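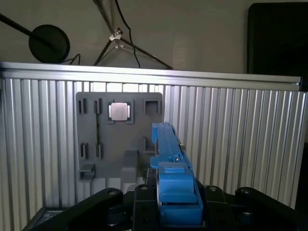

Ein Teil aus dem 3D-Druck, lang, schmal und ziemlich blau.

Lesezeit: 4 Minuten

Durchsichtige Blätter, oder: mein Frühling mit Gewebeklärung

Mai 2024

Ich muss jetzt endlich über das Klären schreiben, sonst platze ich! Seit Januar drehe ich mich abends um kaum etwas anderes. Wer hier schon länger mitliest, kennt meine Handschnitte mit der Rasierklinge: mal zu dick, mal schräg, und die eine Stelle, die man sehen wollte, liegt garantiert im Abfall. Beim Klären schneidet man gar nicht oder nur ganz grob. Man legt das Gewebe so lange in eine Lösung, bis Farbstoffe herausgewandert sind und die Lichtbrechung innen und außen fast gleich ist. Dann kann man einfach hineinschauen. In ein ganzes Blatt!

Angefangen hat das mit Hedvig Sjöberg. Wir hatten uns beim Mikroskopiertreffen in Somine über Leitbündel unterhalten, und sie zog ein Döschen aus der Jacke, in dem scheinbar nur Flüssigkeit war. Darin schwamm ein Farnwedel. Ich habe ihn erst gesehen, als sie das Döschen gegen das Licht gedreht hat, und ab da war mir alles andere an dem Nachmittag egal.

Der erste Versuch

Mein erstes Opfer war ein junges Tabakblatt. Fixieren, dreimal spülen, ab in die Lösung. Ich benutze Firnex, fertig angesetzt, das ist für den Einstieg bequem. Nach drei Tagen war das Blatt blassgrün und ich enttäuscht. Dann habe ich die Lösung gewechselt (das hatte ich überlesen, stand fett gedruckt auf dem Zettel) und es stehen lassen. Nach 12 Tagen konnte ich durch das Blatt hindurch meine eigene Beschriftung auf dem Schälchen lesen, und zwar ohne Mühe.

Was mir beim nächsten Mal geholfen hat:

- die Stücke kleiner schneiden, etwa so wie ein Daumennagel
- nach dem Fixieren wirklich gründlich spülen
- unter Vakuum infiltrieren, sonst bleiben Luftblasen zwischen den Zellen
- die Schälchen dunkel stellen, wenn man später Fluoreszenz anschauen will

Die Luftblasen sind übrigens der ärgste Feind. Unter dem Mikroskop sehen sie aus wie schwarze Seen und überstrahlen am Rand alles. Eine einfache Handpumpe reicht völlig, man darf nur nicht zu schnell wieder belüften.
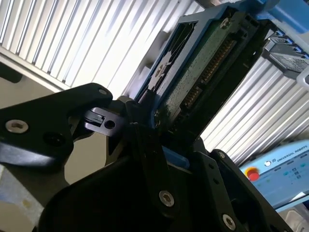
Und dann kommt der Teil, auf den ich mich jedes Mal freue: der Farbstoff. Ich habe einen roten für die Zellwände genommen, Anregung bei 646 Nanometern. So weit im Roten streut das Gewebe weniger, und man kommt tiefer hinein. Ganz ohne Störung geht es trotzdem nicht, denn Chlorophyllreste leuchten dort gern mit. Also lieber noch einen Tag länger klären, bevor man färbt. Bei meinem zweiten Tabakblatt kam ich auf rund 100 Mikrometer Tiefe, bevor es matschig wurde. Das Palisadengewebe stand da wie ein Wald von oben, darunter das lockere Schwammgewebe mit seinen Hohlräumen - ich saß mit offenem Mund davor und habe das Abendessen vergessen.

Für die Stapel nehme ich Tistar. Das Programm ist eigenwillig, die Menüs sind es erst recht, aber es rechnet auch auf meinem alten Laptop die Ebenen sauber zusammen. Holger Hedlund hat mir gezeigt, wie man die Helligkeit mit der Tiefe nachführt, damit die unteren Schichten nicht absaufen. Danke noch mal, Holger! Seitdem habe ich sämtliche Stapel neu gerechnet, auch die misslungenen.

Als Nächstes möchte ich an Wurzeln ran. Die haben kaum Chlorophyll, müssten also schneller gehen, sind dafür aber so weich, dass mir die ersten schon beim Umsetzen zerfallen sind. Vielleicht bette ich sie vorher in Agarose ein. Falls jemand von euch Erfahrung mit Maiswurzeln hat, schreibt mir bitte, auch gern lang und mit allen Fehlschlägen!

Kategorie: Mikroskopie & Pflanzen | Schlagwörter: Gewebeklärung, Fluoreszenz, Tabak

Kontakt | Impressum | Nach oben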